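Introduction to Game Production
Handout 7: Scope, Saves and the Second Month
December 5, 2022

Read this before the seminar. It is shorter than the last one, following feedback.

Last time we left the Collet team with a working jump and a great deal of confidence. This week covers what usually comes next, when a small team tries to turn a pleasant ten-minute demo into a game that people can stop playing and come back to.

1. The save problem

Most student teams add saving late. The Collet team added it in April, by which point the game had 32 rooms and every one of them remembered things in its own way. Doors kept their state in the level file. Keys lived on the player. One talking statue kept its memory in the audio code, for reasons lost to history.

A save system has to answer a dull question: what is true about this world right now? If the answer is scattered over 600 small scripts, you will be writing a search party before you write a save file.

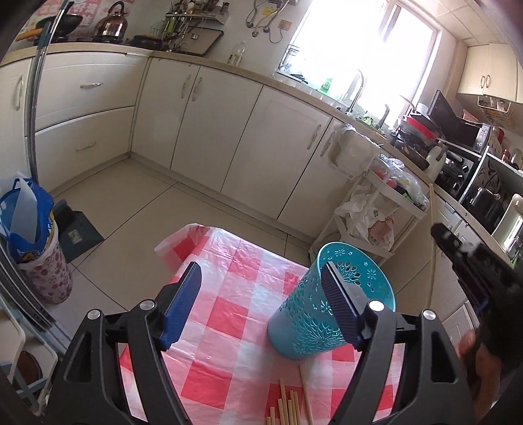 The usual fix is to keep one plain list of facts (door open, key taken, statue insulted) and have every object look there. It feels like paperwork. Do it in week one anyway.

2. Scope, or the crafting menu

Wirnex began as a game about delivering mail by canoe. By its second month it had fishing, weather, a crafting menu and a loyalty scheme for otters. Each feature took "an afternoon" to add. None of those afternoons included menus, sound, controller support or testing with the other features, and the canoe still steered like a wardrobe.

Before adding a feature, write down:
– what the player does with it in the first minute
– what it touches that already works
– what you will drop to pay for it

If the third line is blank, the feature is not approved. "Sleep" is not an acceptable entry, though it is a popular one.

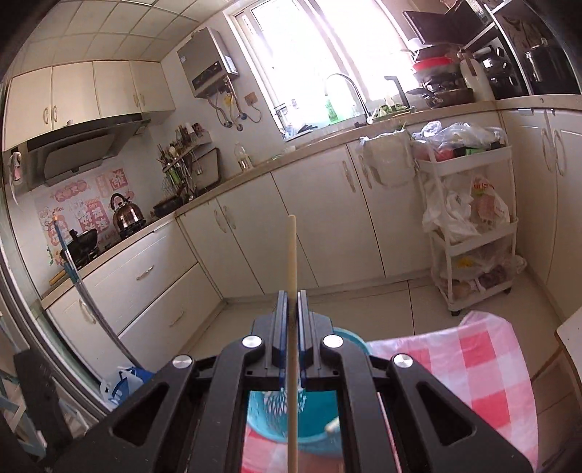

Fig. 2. Two-jaw gripper holding a thin wooden stick, with a turquoise basin below.

3. Playtests

Sit behind the player and say nothing. This is harder than it sounds. In the Prusport sessions the designers lasted roughly 2 minutes before someone leaned in to explain the map. A map that needs a designer leaning over it will not ship well, as we can't put you in the box.

Write down where players stop, what they try first and what they say under their breath. Ignore their suggested fixes for now, but take the complaint seriously.

For the seminar

Play the Susent build up to the lighthouse. Save, quit, reload, and note everything that has changed. Bring a page on which single feature you would cut and what would break without it. Teams of two, please. Anyone planning a game with 1,000 planets should see me first – bring the schedule.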